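Bench notebook - Tarigan table, finish tests
May, after lunch
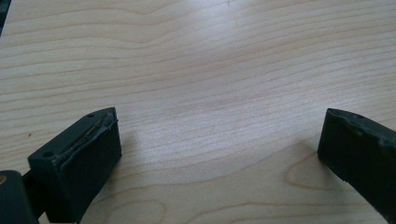 Still going back and forth on the topcoat for the Tarigan table, and I'd like to get it settled before Shih-chieh Chuang comes by to ask me again. The client wants it pale. Really pale, no orange at all, so oil is out (I did try the Cilel oil on an offcut and it went the color of weak tea, which I love and they won't). What we've got to protect is that beige with the pinkish-tan streaks, and the long ripply grain that runs side to side. I'd be very happy to keep the oval loop in the grain as well, it's my favorite bit of the whole surface! The glare is my other worry - there's a patch where the light bounces back nearly white and you half lose the grain, so I'm leaning toward the flattest sheen we can buy.

Samples so far, all on offcuts: Nivton matte water-based, 3 coats, dried clear and feels a little plasticky under the hand. Fellent hardwax, 2 coats, much nicer to touch but it warmed the color more than the can promised. I left a mug ring on each one for 18 hours. Nivton wiped clean. Fellent kept a faint ghost that I could only find by tilting the piece toward the window, but I found it, and so will they.

Next: one more Nivton board, this time rubbed back with 500 grit between coats and a gray pad at the end, to see if that gets rid of the plastic feel. Shih-chieh thinks 5 thin coats beat 3 normal ones. Could be right, I'll do half the board each way and write the coat count on the back.

Need more gray pads. Also whoever has the good foam brush, please put it back in the jar.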